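Cirnum opens its doors for a hands-on robot afternoon in May

JAVIER. We've been teaching robot arms to do small household jobs for two years now, and I still get excited every time we let people in to watch! So I'm very happy to announce that our workshop at the old Jodetti building will be open to the public this May, from 2 p.m. until early evening. Entry is free, and there's room for 300 visitors over the afternoon.

Last fall's open day was our first, and we honestly had no idea who would show up. The final tally at the door was 758 (we ran out of coffee by three, sorry again), so this time we're asking everyone to book a spot. You'll come through in small groups, and each demonstration runs 30 minutes with plenty of time for questions.
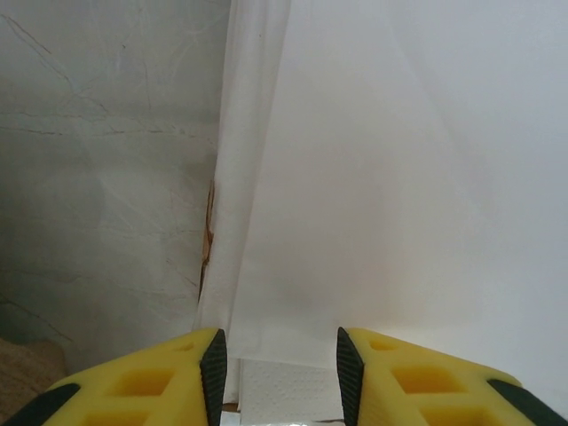

Paper is the star of the program this year. Our partners at Clemau, who make the grippers' control software, wanted a job that sounds easy and makes engineers sweat, and bathroom paper was the obvious pick. A cup keeps its shape when you grab it. A sheet of tissue creases and flops, and a folded paper towel with those little raised dots feels different again. The yellow fingers have ribbed black pads on the inside for grip, and you're welcome to ask our team all about them, or about how we choose the jobs we practice.

Kids can come too, as long as an adult is with them. There will be a drawing table, and one session where visitors get to suggest the next chore for the arm. Last time somebody asked for sock folding, and we're still working on it!

Booking opens in April through the Cirnum website. Reporters who'd like to see a demonstration up close can write to our press desk and we'll set aside a place in the first group.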